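Comparing Two Finger Shapes on a Two-Arm Bench Cell
Student project report, Flerklow Robotics Stream
12 October 2025

1. Background

Our project group was asked to choose a set of gripper fingers for the shared two-arm cell before the next group takes it over in December. The cell had been running with one type of finger on both arms, and past groups had left notes complaining about soft packaging and about anything with rounded edges. We were given two finger shapes to compare and told to keep everything else the same.

The first shape is the toothed finger, which we call the Ulholm finger after the parts library it came from. The second is a wider finger with a flat tip, drawn by an earlier group and listed in the lab files as Pavness. Both fit the same parallel gripper body and both were printed in black plastic on the lab printer.

We wanted to answer three questions. Which finger holds a shoe better when it has to be lifted out of its box? Which one does less damage to thin plastic wrap and tissue? And does the wrist camera still give a useful view with each finger fitted?

2. Set-up

The two arms work toward each other across a beige table, with a conveyor along one side. A laptop runs the controller and the recording software. We used the Ouazzani controller package for both arms because it was already installed and the previous group had left a working configuration. Gripper closing force was set to the same value for every trial and was not changed when we swapped fingers.

The test items were kept ordinary on purpose. We used a pair of sneakers in an orange shoebox, a wicker basket, bagged sweets and a plate of jelly candies under plastic wrap. The shoebox was the main task. The others were used for shorter checks on soft packaging.

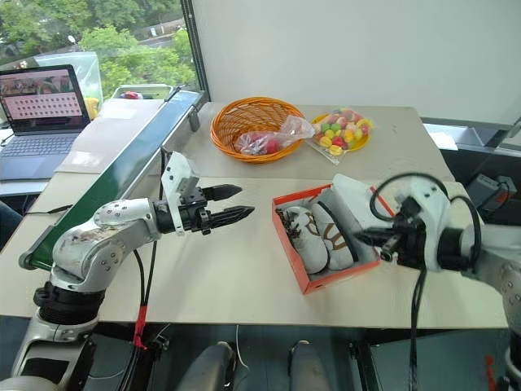
Figure 1. Shoebox task, with the open box between the two grippers.

The box was placed on the same tape marks each time, which we removed between sessions so the table could be used by other groups. We measured the marks back in from the table edge with a steel rule. This was slower than we expected, and in hindsight a cardboard jig would have saved a lot of time.

3. Method

Each trial began with both arms at their rest positions. One arm reached into the box, closed on a shoe and lifted it clear of the rim. The second arm held the side of the box to stop it sliding. A trial was counted as a success if the shoe stayed in the gripper for five seconds above the box. If the box tipped, or the shoe turned enough to touch the rim, it was counted as a failure even if the grip held.

We ran 82 trials in total, split evenly between the two finger shapes. The order was mixed so that one shape did not get all the late sessions, when we were tired and less careful about resetting the box. Fingers were swapped by hand with a hex driver. After each swap we opened and closed the gripper several times and checked that the tips met in line.

For the soft packaging checks we closed on the edge of a plastic bag or a fold of tissue, lifted it slightly and then looked for tears under a desk lamp. These were not scored. We wrote down what we saw and sorted the notes afterward.

Camera checks were done last. We saved around 3,000 frames from the wrist camera across both finger shapes and looked through a sample of them to see how often the fingers hid the point of contact.

4. Results

The toothed finger succeeded in 32 of its 41 shoebox trials. The flat-tipped finger succeeded in 27. Most of the failures with the flat tip were slips on the heel of the shoe, where the surface curves away and only a small part of the tip touches. The toothed finger tended to catch on the collar or the edge of the sole and stay there.

Failures with the toothed finger were different. In several trials one of the teeth picked up the tissue along with the shoe, and the tissue pulled the box off its marks. Moving the approach point a little toward the toe fixed this most of the time, but we did not count those extra attempts in the totals.

The flat tip was clearly better on thin plastic. It left creases but we found no tears. The toothed finger made small holes in the bag when the gripper closed at an angle.

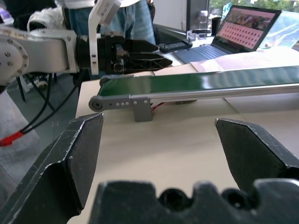
View from the wrist was the area where we disagreed the most as a group. A wide finger takes up a large part of the lower image, and when the gripper is nearly closed it can hide the object completely. On the other hand, its straight edges are easy to find in the image, so it is simple to tell how far open the gripper is. The narrower toothed finger leaves more of the object in view, but its outline is harder to pick out against a dark background.

We also noted wear. Both sets of fingers had marks along their corners by the end, and the flat-tipped set had lost a small chip. We do not think this affected the scores, but we did not measure the fingers before we started, so we cannot say for certain.

5. Problems and limits

Cable routing cost us most of one session. A cable on one arm pulled tight at the end of its reach and stopped the wrist from turning fully. We gave it more slack and threw out the trials from that morning. They are not included in the 82.

Only one pair of shoes was used. A boot or a smooth leather shoe could give a different result, and so could a higher closing force. We had planned a set of trials picking items off the conveyor, but only got as far as setting belt speeds, so those are left out of this report.

6. Recommendation

We recommend fitting the toothed finger for shoebox work and keeping the flat-tipped set in the drawer beside the cell for bags and wrapped food. Swapping both arms takes us less than 10 minutes. If the next group has printer time, a flat tip with a thin rubber pad would be worth trying on the heel grip. The drawing files for both shapes are in the shared project folder, along with the trial sheets and the notes on approach points.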